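How to compare two grippers on clothes without fooling yourself

Every gripper seller has a video of their fingers lifting a T-shirt. I have yet to see one where the T-shirt started underneath two other things. If you are choosing between grippers for laundry, clothes sorting or anything else involving heaps of cloth, you will need to do your own test, and most of the home-made tests I get sent are not much better than the videos.

What follows is the method I use now. It takes an afternoon per gripper if the arm is already working. I wrote it while comparing the wide plate fingers from Pida with a narrower set from Kanaujia, both on the same arm and both driven by the Nornamum controller, but you can swap in whatever you have.

What you need

An arm you trust to go back to the same point. A wrist camera. Both sets of fingers. A pile of ordinary clothes in different weights, including at least one black garment and one white one. A kitchen scale if you want to check grip force, though a spring balance is better. A notebook. I mean paper, because you will want to scribble while one hand is near the stop button.

Step 1. Leave the arm alone

Change the fingers and nothing else. If the second gripper is longer, correct the tool offset and write down the new value, then stop. The temptation is to tune the approach speed for the gripper you like. Zoltán Major spent most of September showing me that his favourite fingers were better, and when we put both sets on the same speed the difference was mostly gone.

Step 2. Set the force properly

"Medium" on one gripper's software is not "medium" on another's. Close the fingers on the spring balance and adjust until both sets read the same. I don't believe the number on the controller screen and neither should you. Check it again at the end of the session, since some drives drift as they warm up.

Step 3. Build the pile badly

Folded clothes tell you very little. Drop the garments from about waist height and don't tidy them. Use thin cloth and thicker cloth together, let them overlap, and put the pile near a wall or some fixed hardware, as real piles usually are. Wide fingers look wonderful on an open table and a good deal less wonderful when there is a panel in the way.

Before every attempt, save a still from the wrist camera with the fingers on either side of the target. You will need it later when you argue about whether a failure was the gripper's fault or the camera's. 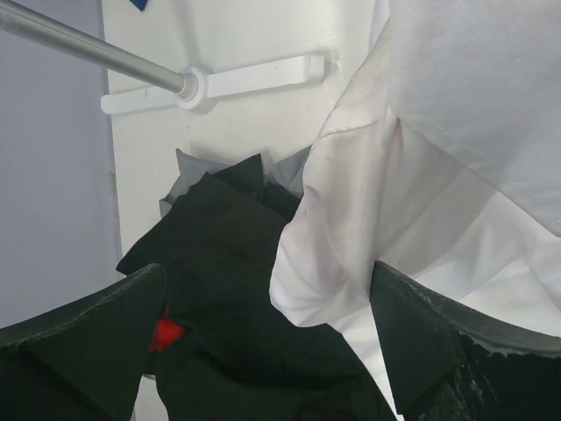
Plate fingers either side of the black garment, with white cloth lying over the top of it. Note the scuffed lower edge on the right finger.

A still like that one is worth more to me than the sales sheet. The black garment is the one you'd send the fingers for, but the white one overlaps it, so a pick that comes up with two garments is a real risk. The little patch of red in the black folds is the sort of thing a vision routine may grab hold of as a landmark. Whether it should is another matter. Try the same routine on a plain garment before you give it any credit.

Look at the fingers too. Coatings wear, and worn areas may grip differently from fresh ones. I can't tell you how much, and I'd be wary of anyone who can without having measured it. Save a close-up of both contact faces at the start and end of each session.

Step 4. Decide what counts before you start

I use three results: one garment lifted and held, more than one garment lifted, nothing lifted. Hold for six seconds at the top before you write anything down. A garment that slides out on the way to the bin counts as nothing lifted, however pretty the first half was.

Write this on the first page of the notebook. If you settle it afterwards you'll settle it in favour of whichever gripper cost more.

Step 5. Run enough attempts

Twenty picks is an anecdote. We did 800 for each set of fingers, which is dull, and you can probably manage with fewer if the gap is large. Swap the fingers over partway through and then swap back, so that tired clothes don't punish the second gripper. Cloth does change after being dragged about all day.

Step 6. Read the failures first

Ignore the success rate for an hour and go through the stills of everything that went wrong. Sort them by cause. Did the camera pick a bad spot? Did the fingers hit something? Did they close on the right place and lose it? Only the last two are about the gripper, and the second may be your path planning.

In our case most of the double picks came from thin cloth lying over thicker cloth, with both sets of fingers. Changing gripper did very little there. A slower close with a small shake at the top did more, and it cost us no money.

I'd still keep the wide plates for heavy items. For thin shirts I am not convinced by either.

Comments (3)

Lærke Hedegaard
We ran your step 2 on our Zestik gripper and the force was way off what the screen said. Slightly annoyed I never checked. Do you zero the balance between readings?

Vangelis Papadakis
Not sure I agree about keeping the speed the same. If one gripper is designed for a slow approach you are testing it outside what it's for. Maybe run it both ways and report both?

Domingo Montecinos
The shake at the top works for us on shirts, but with knitwear it loses the garment more often than it frees the second one. Two short lifts did better. Would like to see the failure table if you still have it.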